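Two dexterous hands or one hand and one parallel gripper for peg board work?

Asked by siltau_bench
Viewed 869 times, 2 people following

I've been working on a two-arm setup for a few months now and I'm finally at the stage where hands are the interesting part! The arms are fine, the head camera is fine, the controller is a Wasano and I have no complaints. What I can't decide is whether to stay with a multi-fingered hand on both sides or swap one of them for a plain parallel gripper.

The job is a white board with blue parts on it – pegs, a disc with a little knob, a couple of fatter pieces – and some of them stand on small raised plates. I want to pick a part, move it, set it down upright somewhere else on the board, and do it with either arm. Everything is small and some of it stands close together.
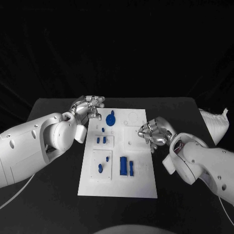
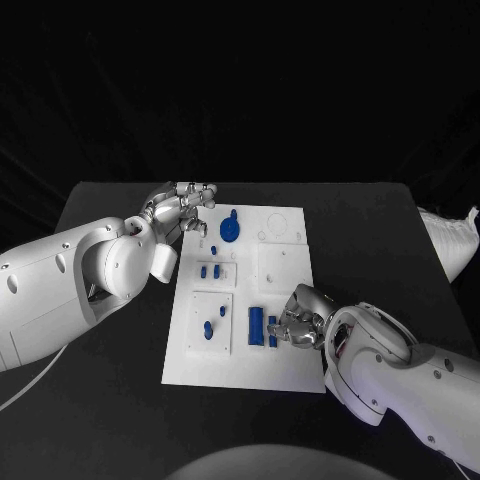

What I love about the hands is that they can come at a part from almost any angle. What I don't love is that every grasp is slightly different. Out of 46 tries last week on the skinny parts, I got a clean upright placement on maybe half, and the failures were nearly all the part turning between the fingertips. On the thick ones it's great.

Has anyone run a mixed pair? Does the controller side get ugly when left and right no longer match? I'm also curious if anybody has tried the Dudek fingertip pads, and whether the thickness throws off your calibration.

Bonifacio Montoya
Accepted, 14 votes

Fun project! I ran a mixed pair for most of last year (Derkach parallel gripper on the right, five-finger hand on the left) and I'd do it again in a heartbeat for pegs. Two flat faces closing on a round peg give you the same result every single time, and that makes placement so much easier to tune.

The catch is the crowded spots. With two pegs standing side by side, an open gripper jaw needs room between them, and on my board there just wasn't enough. I ended up coming in with the jaws turned 90 degrees, and for one pair I had to move the neighbor out of the way first. The hand could reach in with thumb and index and keep the other fingers tucked back.

On the controller: it's less ugly than you'd think. I keep one shared set of arm commands and give each end its own small file with the tip offset, the open and close values, and the approach height. The part that bit me was the tip offset. I copied the left one over to the right and spent an entire evening convinced my camera calibration had drifted.

Before you buy anything, try this on the skinny parts:

Use only thumb and index, other fingers curled well out of the way.
Grab lower down, just above the board if your knuckles clear it.
Close slowly and stop for a moment before you lift.
Log which way the part turned. Mine always turned toward the thumb, so the thumb was landing late.

Fixing the thumb timing got me further than any hardware swap did. Please post your numbers if you try it, I'd love to see them!

tallgrass_k
3 votes

just get parallel on both, hands are overkill for pegs

pmr_controls
5 votes

Can't help with the mixed setup but I do have the Dudek pads. They're grippy and they did stop the turning for me. They also add 2 mm per finger, so yes, you have to redo the tip offset, and your fully closed position changes too. Mine kept reporting a grasp with nothing in it until I changed the threshold. Wipe them down now and then, they pick up dust like crazy.

One thing I'd check is the view from your head camera when the hand comes down. If the fingers cover the top of a thin part right before contact, you're placing the last bit blind. I added a wrist camera on one side and the difference on narrow parts was huge – way more than I expected from such a cheap little thing.

siltau_bench
Comment on the accepted reply

Thumb timing! I went back through my logs and it is late, on both hands. Going to try the slow close tonight and leave the pads for after that. The gripper is staying on the wish list, because now I really want to compare them on the same parts.

Last activity 21 Jan 2026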